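The bus dropped us at Barrientos on a Sunday, with 1,110 steps still to climb to the hermitage, and I was so happy I could have sung! My sister carried the blankets. I carried the tea. The old teacher of Brumero had kept silence up there for years, and people came from all over just to sit beside her.

We sat from 5 in the morning. Bells, crows, my own stomach. Then, somewhere in the middle of it, a great wide quiet (I still get goosebumps).
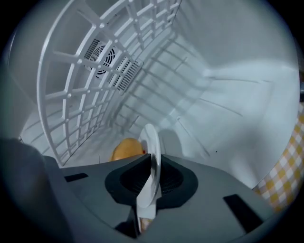

"What do I do when the thoughts come back?" I asked her at breakfast, forgetting she didn't speak.

She wrote on her slate: "Ask who is listening to them, then eat your porridge."

I laughed until the monks looked round. Oh, that porridge! My sister had two bowls, and we went back up to the hall with our blankets still warm.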